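Where Does It Go When the Table Is Cleared?

By Rocío Cárdenas, for young readers

Have you ever had such a good snack time with your friends that, when it was over, you could hardly find the table? There are cartons and wrappers, somebody's napkin rolled into a ball, and one last crumb that everyone thinks belongs to everyone else. Today we are going to talk about what all those leftover things are made of, and where each of them should go. It's a bigger subject than it sounds, so get comfortable.

When people say "trash," they usually mean anything they are finished with. But the things we finish with are very different from each other. Some are paper, some are plastic, and some are a bit of everything squashed together in thin layers. A grown-up word for what something is made of is "material," and if you know the material, you are halfway to knowing where to put it.
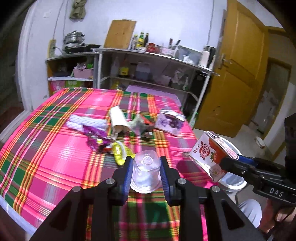
A snack table at clearing-up time, with a clear plastic cup, cartons and wrappers.

Let's start with cups. A clear plastic cup is light, and it doesn't soak up your drink the way a paper napkin would. That's very handy while you're thirsty! Plastic lasts a long, long time, though, so it's worth looking after. If your cup is the sturdy kind, wash it and use it again tomorrow. If it's the thin kind, look on the bottom for a little triangle with a number inside. The number tells the grown-ups who sort recycling what type of plastic it is. Not every cup has one, so don't worry if you turn yours over and find nothing.

Next come the wrappers, and these are the tricky ones. A chip bag or a candy wrapper feels like paper when you crinkle it, or sometimes like metal if it's shiny. Many are made of plastic film, and the shine is often a layer of metal much thinner than a hair. It keeps out air and light so that your snack stays crunchy. Try the scrunch test: squeeze an empty wrapper in your fist and let go. If it springs open again, it is probably plastic film, and in most towns that goes in the ordinary trash.

Paper napkins are soft because their fibers are short and loosely packed. (Fibers are the tiny threads that paper is made from.) A used one is usually too messy to become new paper, so it goes in the trash too, or in the compost if your family keeps a compost pile and the napkin only has food on it.

And now for my favorite, the drink carton.
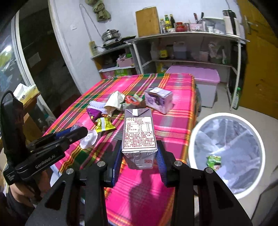
A carton looks so simple, but if you could peel one apart you would find layers, like a very flat sandwich. The thick part is paperboard, which makes it stiff enough to stand up. On the inside and the outside there is a thin coat of plastic, which keeps the drink in and the damp out. Cartons made to sit on a shelf for months often have a layer of aluminum as well. Some places have machines that can pull the layers apart and save the paper, and some places don't, so ask a grown-up to look up the rules where you live.

My friend Raluca Lungu taught me her way of getting a carton ready. Drink the last drop, or pour it down the sink. Rinse the carton with a little water. Open out the corners at the top and press it flat with both hands — stamping is fine too, if you take it outside first.

Lids and caps come last, and they're easy to lose under the table, so have a good look down there before you wipe up.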